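Buying an apartment off plan: how to check the common charges before signing the reservation?

Asked in Property and Housing, June 2018

Hello to all. I am thinking to buy a two-bedroom apartment in a new building called Zolumwood. The building is not finished yet, they say it will be ready next spring. The seller is the developer himself, a company with the name Karamanlidis, and the sales office is very polite, but on one point I cannot get a clear reply.

The building will have a shared pool, an elevator, a garden and underground parking. In the brochure the common charges are written as "estimated 700 per year". In the reservation contract there is no number, only a sentence that the owner "shall contribute to the common expenses according to his share". When I asked what my share is, they told me that it will be calculated when the building is completed.

My questions are these. Is it normal that the share is not known before? Can the charges become much higher than the brochure? And should I pay the reservation deposit now, or wait until I have the number on paper? The deposit will be returned only if the bank refuses my loan.

I also want to know who is going to manage the building. The draft rules name a management company, Nandico, for the first seven years. I did not find much about them.

Thank you in advance, and excuse me for the long message.

Answer 1

Totally normal, every developer does it. 700 a year sounds cheap for a place with a pool, I would take it. My cousin pays double and he has only the elevator.

Answer 2 (marked as helpful by the asker)

I bought off plan two times, in two different buildings, so I will try to reply with order. I am not a lawyer and the rules depend on the country where the building is.

First, about the share. In the places where I bought, the shares were written in a deed that divides the building into units, and this deed was prepared early, because the architect already knows the area of each apartment. Ask the developer for the deed or for the draft of it. In my first building, Grotora, the table of shares was one page at the end. My apartment had 1531 parts of the total, and with this number I could calculate everything alone, with a pencil.
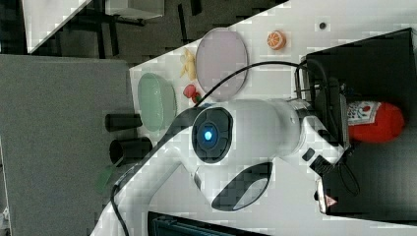 Second, about the amount. A brochure estimate usually does not oblige the developer to anything. Ask for the budget behind the number, with the lines separated: cleaning, electricity of the common areas, elevator contract, pool, garden, insurance of the building, fee of the manager, and reserve fund. If the reserve fund is missing, the number is too low, and in some years you will receive an extra bill for the roof or for the pool pump. With me it happened in the second year. The extra bill was 300 and we had one month to pay it.

Look also at who pays for the apartments that are not sold yet. In my first contract there was a small clause saying that the developer does not contribute for the unsold units. One part of the building was unsold for a long time, and the rest of us paid for the whole garden. My lawyer for the second purchase, Mr. Iraklis Mitsotakis-Vlachou, had this clause removed before I signed, and the developer did not even argue much.

Third, the management company. Seven years is long. Ask if the owners can vote to end the contract earlier, and with what majority. Ask also if the manager and the developer have the same shareholders. It is not forbidden as far as I know, but you should know it, especially if there are defects and somebody must complain to the developer in the name of the building.

For the deposit, I would wait. If they press you, propose to add one sentence in the reservation: that the deposit is returned also if the deed and the budget are not given to you before a certain date. Let your own lawyer write the sentence and do not use the lawyer whom the sales office recommends.

Comment from the asker: Thank you very much, this is exactly what I needed. I wrote to them and they sent the draft deed the next day, so they had it already! The budget they still "prepare". I will wait with the deposit.

Answer 3

I agree with the long answer. I only add that you should check if the parking space is a separate unit in the deed. In our building it is separate and has its own share, so the charges came in two bills and many neighbors were surprised. The same for the storage room, if you have one.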